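工单主题:手持夹爪数据采集,左手开合读数跳变 + 插排任务夹不稳
提交:Gedville 学生机器人社 插排小组
日期:20/05/2025
状态:处理中
优先级:高(校内展示前要交数据)

问题描述

任务是双手各拿一个夹爪,在白桌上整理插排:把插排摆正,把插头拿起来,再理线。录出来的数据有两个毛病,先一起写在这,后面要拆单再拆。

1. 左手夹爪的开合读数会突然跳,手没动,曲线自己掉下去又回来。
2. 夹插排外壳的时候打滑,指尖碰到了但是带不动,插排原地转一点就脱了。

右手那只目前没看到跳变,打滑也有,轻一些。

环境:采集软件是社里自己改的 Lūse 分支,上周更新过一次,更新说明没写动过标定。标定文件用的旧的。线都是直连,没过扩展坞。

已经试过的

- 重启采集程序,没用
- 整机断电再上电,好了一会,又跳
- 左右夹爪对换接口,跳变跟着左手夹爪走,不跟接口。所以接口应该没问题
- 换了一段标定文件,读数整体偏了,跳变还在,改回去了
- 桌面擦过一遍,打滑没改善

复现步骤

夹爪全张开,停住,然后慢慢合到快碰上,再张开。重复8次。左手这只8次里跳了6次,右手没有。跳的位置不固定,但是手腕往外翻的时候特别容易出。

补充:手腕不动只动手指,基本不跳。所以现在怀疑线,不太怀疑编码器。

现场图:

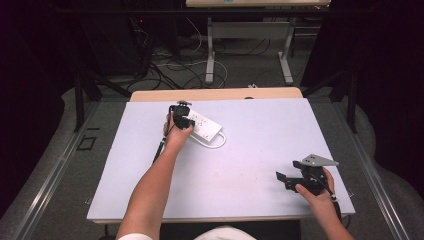
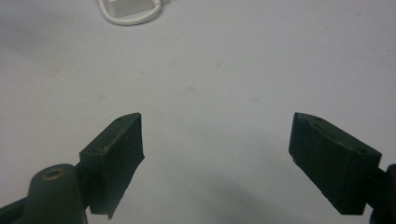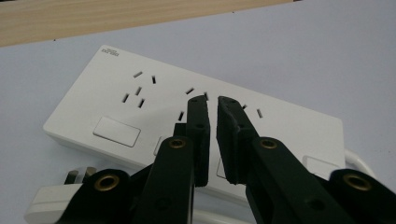
工单号 0008 第 4 页

看图说两句。第一张左手夹爪的线是顺着小臂外侧走的,没有扎带固定的话手腕一翻就会扯到接头,跟上面的现象对得上。第二张是张开状态,指头内侧面偏粗糙,左边那个下缘不太齐,像磨过或者切得不平,打滑先从这里查。第三张指尖已经到插排中间那组孔上面了,两个指尖垫之间只剩一条窄缝,这个角度下手指把孔和按键挡掉不少,标注的同学说看不清的就是这类画面。

跟进 1(硬件组)

线的问题先处理。接头拔下来看过,针脚没歪。重新插紧以后在手腕后面留了一个松弯,用魔术贴绑在小臂上,不要绑太死。再跑一遍复现步骤,翻腕也翻了,没有跳。

不敢说就是好了,之前断电以后也好过一会。先录一组长的再说。

跟进 2(采集)

长的录完了。前半段正常,后半段左手跳了一次,幅度比之前小很多。检查发现魔术贴滑到手肘那边去了,松弯没了,线又绷着。重新绑,位置往前挪。

请硬件组考虑换软一点的线,现在这根太硬,绑了也会弹。Drukerby 那边有现货,长度要先量,上次买短了白等一趟。

跟进 3(采集)

打滑部分。试了三种下手方式:

a. 从插排正上方往下夹,夹两侧长边。最稳,但是张开要够大,人手容易歪
b. 从短的一头夹,插排会转
c. 斜着夹按键那一侧,基本必滑,还会误按到按键,别用

以后统一用 a。已经录的 b 和 c 先不删,单独放一个文件夹,名字后面加 _slip,训练的时候不要混进去!!混进去过一次,查了一晚上。

另外插排的线不要压在插排下面,夹起来一扯就带偏。开录前把线捋到旁边。插头也是,摆在旁边够得着的地方,不要塞到夹爪正下方。

跟进 4(硬件组)

指尖垫打算重做,材料还没定。Brorkcombe 校区的同学给过一份旧图纸,孔位对不对得上我们这版不确定,打印之前先拿卡尺量,不要直接打。左右要一起换,只换一边的话两边摩擦不一样,夹起来会往一边歪,数据更难看。

换之前请采集组把当前指尖拍照存档,正面侧面各来一张,拿纸垫着拍,不然黑的看不清边缘。

跟进 5(软件)

看了 Lūse 的更新记录,有一处滤波参数改过,默认值变小了,所以原来能被滤掉的小毛刺现在会露出来。大的跳变不是它引起的。参数暂时不改回去,先让硬件把线弄好,不然毛病被盖住了更难查。

加了一个提示:读数一帧之内变化过大会在终端打一行黄字。录的时候旁边的同学帮忙盯一下终端,看到黄字记时间,不用停。

待办

- 量左手线长,下单换软线(硬件)
- 指尖垫,卡尺量孔位(硬件)
- 旧数据按 a/b/c 重新分文件夹(采集,做了一半)
- 更新采集说明,加上绑线位置的照片(采集)
- 标定文件重新做一份,现在这份太老了(软件,等换完线和指尖再做,不要提前做,做了也是白做)

临时规定:换线之前,左手每录完一段就检查一次魔术贴的位置。跳变段不要手动修曲线,整段标坏,重录。

补一条,收工时夹爪不要只拎着线提起来,已经看到两次了。放回盒子,线绕松一点。

单子先不关,等新线到了再跑一次复现步骤,结果帖在下面。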